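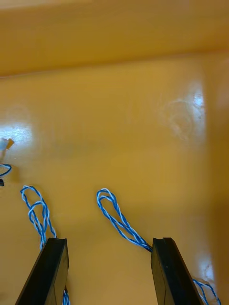 Home | Tips | Kitchen | Workshop | Movie Night | Contact

Movie night at home, quick tips

Doing this fast, people arrive at 7.

Projector first. Let it warm up 12 minutes before you touch the focus. Focus on the end credits of something, small white text on black, way easier than a face.

Screen: bedsheet is fine but iron it. Wrinkles show up in every sky shot. Clamp the bottom to a broom handle so it hangs flat. Kamran Rana uses gray paint on the wall instead, looks great in his den, too dark in mine.

Sound. Get the speaker off the floor and under the screen. If voices are muddy turn the bass down before you turn teh volume up. Old musicals especially.

Popcorn: kernels in the fridge go stale, keep them in a jar in the cupboard. Salt ground fine in the blender sticks better. Butter last, 2 thin pours, toss between.

Candy goes in cupcake papers, no rustling wrappers in the quiet parts.

DVDs that skip: dish soap, lukewarm water, wipe from the center straight out. Never in circles. Dry with an old T-shirt. I have over 300 discs and lost one last November to a paper towel. It was the directors cut too.

Posters: roll them picture side out for a day before framing, they lie flatter.

Cables under the rug edge, taped. Not across the doorway!

Subtitles on. Just leave them on.

More on storing ticket stubs when I get to it.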